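About Godden & Hustard

Godden & Hustard makes and rents backdrop boards and soft furnishings for small sets, shop windows and school plays. We started in Tulledton with one rented unit and a van. We now have 2 workrooms on Dimitrov Street and a stock list of 69 boards, most of them printed to our own drawings.

The lemon tile pattern is the one customers ask for by name. It has thin tan lines on white, like a kitchen wall, with yellow lemons and green leaves scattered over it in different sizes. It works behind gray upholstery, and it goes out more often than the brick and the plain wood put together.

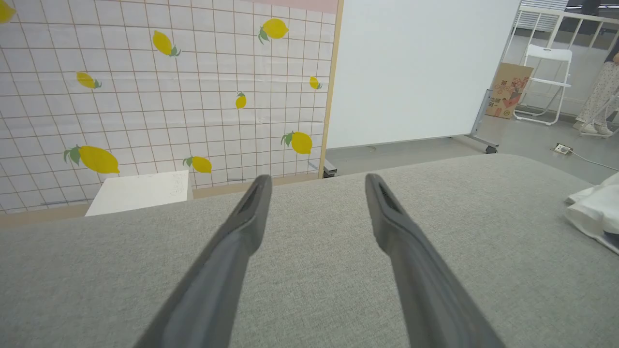 Despina Radulović

Despina draws the patterns. She came to us from a wallpaper printer and still works at full size, on paper, before anything goes to the computer. The lemons took her about six weeks. She wanted them turned at odd angles so that the pattern would not look like rows from across a room.

Viorica Tomić runs the rental side. She takes the bookings, checks each board when it comes back and keeps the costume rail. Customers who rent a board can add clothes, cushions and carpet to the same order. Light gray carpet is our standard floor — it suits nearly every board we own, including the restaurant version of the lemons with the pale pink strip along the top.

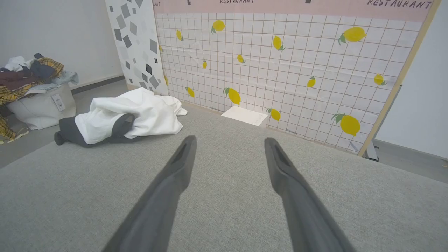 Viorica Tomić, Rentals and Returns

Clothes do not need to be folded or washed before they come back. We launder everything here and sort it by size. Please do keep small items such as cards and signs with the board they belong to, as they are stored together.

Boards can be collected from either workroom or delivered within the county. The rental period is one week, and longer bookings are priced on request. We close for stocktaking for the first 2 weeks of November.

Page last updated October 9, 2021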